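Sânziana Barbu has run the packing floor at Cellham for six years. The company ships small gift and household goods, mostly in mixed orders, and until last October every order was picked and packed by hand. Since then a robot arm has taken over part of the sorting, and Barbu has spent much of her time working out what that means for the people on her shifts.

"The first thing I was asked was who would be let go," she says. "I was asked that before the crate was open. I said what I had been told, that no jobs would be cut for the first year. People wanted it in writing, and they got it in writing."

Cellham keeps 3106 different items on its shelves. The arm handles 201 of them. Those were chosen by Barbu and Aurelia Danzer, who came over from Jemaditz, the company that set up the system, and stayed on site through the winter. They left out glass, anything sold in a loose bag, and anything that weighs more than the arm is cleared to lift.

"We started with the boring orders," Danzer says. "Same goods, same basket, all day. That is also the work people complained about most, so it was an easy place to begin."

**What the day looks like now**

The early shift starts at 6. Someone switches on the cell, checks the tape and runs a test pick. Goods come to the table in a tray and have to be moved into the right basket for the order. A packer fills the trays, takes away the finished baskets and deals with whatever the arm has refused.

Barbu says refusals were the main trouble in the first weeks. An item lying against the rim of a tray was often left behind, and the packer would have to stop, reach in and turn it. She had the staff keep a tally on paper. On a bad day the list ran to two pages.

"Danzer's people wanted us to lay things out neatly," she says. "I said we don't have time to lay things out neatly. If I have to arrange the tray, I can put it in the basket myself."

Danzer agrees with that now. She says the trials at Jemaditz had used trays filled by engineers, who left space between things without noticing they were doing it. After the first month she asked the packers to fill the practice trays themselves, and the settings were changed to suit.

**Pay and grades**

The move brought in a new grade, cell operator, which pays 4 percent more than packer. Barbu thinks it should have been higher. Operators answer for the stop button and sign the log, and when the line is behind they are the ones who get the phone call.

The training takes two days. Most of the packers have done it, though a few have not asked to and she has left them alone. One of the older packers tried it and went back to the hand benches.

"She told me it was lonely," Barbu says. "At the bench you stand across from somebody. At the cell you stand by yourself and watch. I hadn't thought about that when we drew up the floor plan."

The second cell was later placed facing the first, so that two operators can talk. It cost a storage rack and an argument with the warehouse manager.

**What got better, what didn't**

Wrist complaints have gone down, according to Barbu, who keeps the sick notes for her floor. Sunday overtime has gone down too, and that has not pleased everyone. Some people counted on the money.

The target for the cell is 800 items a shift. It reaches that on ordinary days. Before the holidays it fell short, and the hand benches made up the difference.

Danzer still visits once a month to go over the log and try new goods on the practice table. The mix is odd by design: a toy carrot and a panda figurine share the tray with a croissant and a roll of clear packing tape, and the wicker basket waits in its own taped square.
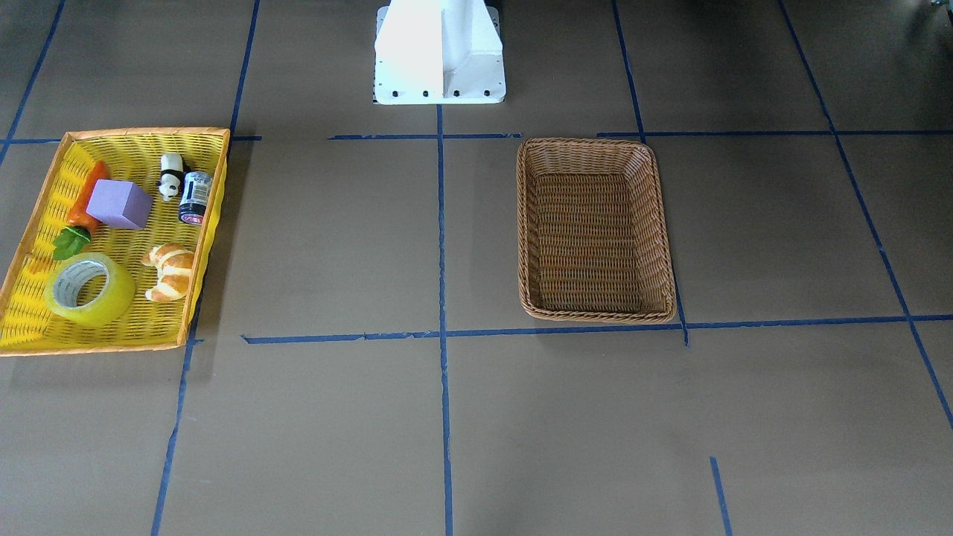

**The next year**

The written promise on jobs runs out in October. Barbu has asked for it to be extended and has not had an answer. She would like the list of goods to grow slowly, with the packers deciding what goes on it.

"They know what is annoying to pack," she says. "Give the machine that. Leave the hampers to us, people like doing the hampers."

Danzer has a longer list in her bag, with 40 more items on it. Barbu has crossed out nine.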